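Section 2: Putting the Stand Together

Read this section once before you pick up a tool. Most people won't, and most of our support calls come from the ones who got as far as step 5 on instinct.

You will need the hex key from the parts bag, a Phillips screwdriver and a second person. The second person doesn't have to be handy. They have to be willing to hold a board level while you look for a bolt under the sofa.

Before you start

The Nullano rolling stand comes in one carton, the board in another. Lay the legs out on a blanket or on the flattened carton. The parts bag holds 16 bolts, all the same length. If you have bolts left over at the end, they are not spares.

Check the sticker on the carton. Stands marked 3891 have the newer casters, with the brake tab on the outside. Stands marked 1845 have the tab on the inside, where you will find it with your toe, eventually.

Assembly

1. Push a caster into each foot until it clicks. Press hard. A caster that goes in politely will come out the same way.

2. Stand the two uprights in their feet and start the bolts by hand. Leave them loose.

3. Fit the crossbar between the legs. The stamped arrow on the bar points at the ceiling. We have tried it the other way and the brackets don't meet.

4. Check that everything is square, then tighten the bolts a little at a time, moving from side to side.

5. Lock all the brakes.

6. Lift the board into the brackets with your helper and tighten the 2 side knobs. Keep one hand on the board until both are snug.

CAUTION: Never roll the stand with a knob loose. The board will swing, and it tends to wait for someone tall.

Note: Some wobble is normal on thick carpet. On a hard floor, wobble means you tightened a bolt too early in step 4. Loosen, square up, try again.

First use

Peel off the clear film before you write on the board. It looks like part of the surface, and Aarne Kauppinen in our test room once wrote on it for most of December.

Magnets hold a sheet of ordinary paper well enough. For a wall calendar or anything heavier, use more of them, or accept that you will be picking it up now and then.

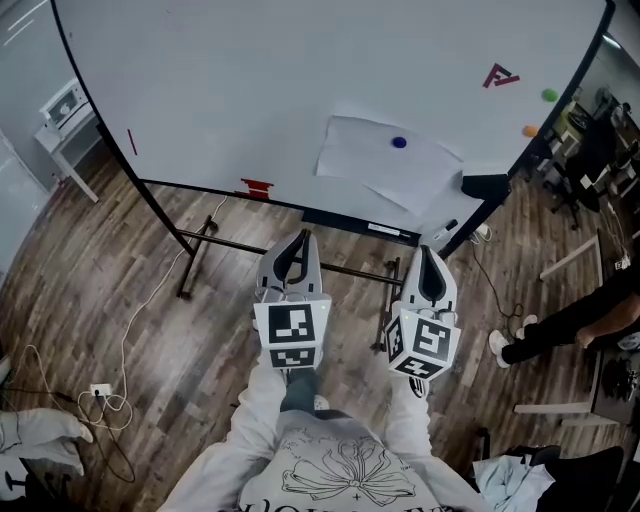
Use dry-erase markers only. If someone grabs a permanent one, write over the marks with a dry-erase marker and wipe while the ink is fresh. Repeat until the evidence is gone. Don't use steel wool or kitchen scrub, even a little - the scratches hold ink and you'll be reading that meeting for years.

Moving the stand

Release the brakes, push from the uprights and keep your feet clear. Go over door sills slowly, one end first. Lock the brakes again when you arrive, including on floors you believe to be level.

Cleaning and storage are covered in Section 3.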